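4.2 What the assemblers told us about the new routine
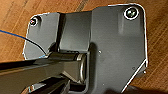 When we first sat down with the bracket crew at the Stirville plant in March, we had expected to hear mostly about speed, and we did hear some of that, but the talk kept drifting back to company. Before the Skirnik cell was put in, two people shared each bench and chatted their way through a shift; now one person looks after the cell and the other has moved over to inspection, and both told us, very kindly and at some length, that they miss the other.

Figure 3. Dark gray bracket with screws and a silver-collared shaft, on a wooden surface.

Of the 45 workers we interviewed, most were glad to be spared the sore wrists that came with driving screws all day (see also our earlier survey at Katayama, with 589 replies). What they asked for was a say in how the pauses are scheduled, so that a coffee could once again be had together, and we come back to that wish in Section 5.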